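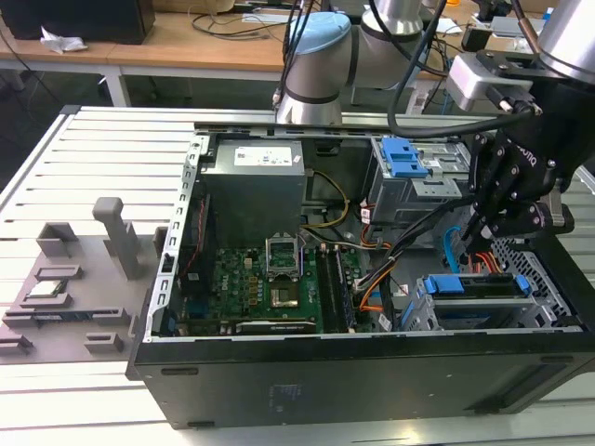
Stripping an old desktop tower for parts

Unplug the machine, hold the power button down for a few seconds, and lay the tower on its side with the panel off. Work on a hard surface. Carpet eats screws and has never given one back.

1. Start with the memory. Push the clips at the ends of each slot outward and lift the stick by its edges. If it won't budge, you missed a clip — they're small and they hold grudges.

2. Unplug the cables at both ends. Pull on the connector, never on the wires. SATA plugs often have a little metal tab to squeeze first.

3. Drives next. Plenty of office towers use colored plastic latches or handles instead of screws. Colored usually means "touch me," so try it before fetching pliers.

4. Take out the expansion card, straight up, no rocking.

5. Leave an open CPU socket alone. Lower the bracket if you want to keep the board, and keep fingers, sleeves and coffee out of it.

6. The power supply comes out last. Do not open it, however bored you are.

Bag the screws and write on the bag. I once spent July with 18 unlabeled bags, and Hamisi Muriithi still asks about them.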